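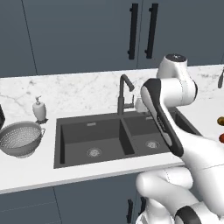
Home Films Notes on sound Archive About

Two cuts of Lahtinen

Last updated 9 December 2019

Lahtinen exists in two versions. The festival cut was shown in February, and the release cut is the one now on disc from Onidix. The release cut is 18 minutes shorter. Most of what I have read about the film treats the difference as trimming. Having now watched the disc twice, with my notes from the festival showing beside me, I think the two versions are built on different plans, and the shorter one is weaker for it.

The story is the same in both. A ferry engineer called Lahtinen is laid off, goes home to the island where he grew up, and agrees to keep an old generator running through the winter for a small wage. His brother wants the house sold. The generator fails in stages. Very little else happens, and the film depends on how long we are made to wait between one failure and the next.

In the festival cut there are four failures. The first comes early and is fixed in a single unbroken shot that lasts long enough to teach the viewer how the machine works: where the fuel line runs, which valve sticks, what a healthy engine sounds like from inside the shed and from the path. The later failures can then be played almost entirely through sound. By the third we hear the note drop while the brothers are eating, and we know what is wrong before either of them stands up.

The release cut has three. The early one has gone, along with the repair. The dinner scene is intact, shot for shot as far as I can tell, but it now plays as a quarrel with some noise behind it. When Lahtinen gets up from the table it reads as temper. In the longer version he is going to see to the valve.

I can see the argument for the change. The first half hour of the festival cut is slow, and the repair comes before we have much reason to care about the man doing it. Moving the brother's arrival forward gives the opening a conflict. It also makes the brother the subject of the film, and he is not written well enough to carry that. His lines about the price of the house are the flattest in the script, and the shorter version brings three of his scenes closer together.

The sound mix has also been altered. At the festival the generator was present under nearly every interior on the island, low and slightly to the left, where the shed is. On the disc it has been pulled down during dialogue and brought back up afterwards. The effect is tidy and distracting. A continuous sound that dips whenever somebody speaks stops being part of the place. I checked this on headphones and on speakers, to rule out my own equipment, and the dips are there on both.

The picture on the disc is good. The night exteriors hold detail in the snow without turning grey, and there is none of the banding that spoiled the Onidix disc of Karel last year. Grain looks natural. The subtitles are readable but leave out the radio weather reports, which matter in the last third -- the warning of drifting ice explains why the supply boat turns back. A viewer without the language will have to guess.

Extras are thin. There is a trailer, a gallery of stills and a short piece on building the generator shed, which was put up on the coast and not on the island itself. The deleted scenes are not included. The sleeve note mentions the longer version in one sentence and gives no reason for the change.

My showing in February was at the Praner, in the large room, which seats 883 and was perhaps a third full. A few people left during the repair. I mention it because walkouts of that sort are sometimes given as grounds for shortening a film, and those who stayed were very quiet by the dinner scene.

The release cut is still worth seeing. The lead performance survives, the last shot is the same in both versions, and the walk across the frozen harbour is as well staged as anything I have seen this year. Anyone who has the chance to see the longer one projected should take it. Somebody holds a copy of it, and a second disc would not have cost much.

Next entry will be the Karel reissue, if the replacement disc arrives.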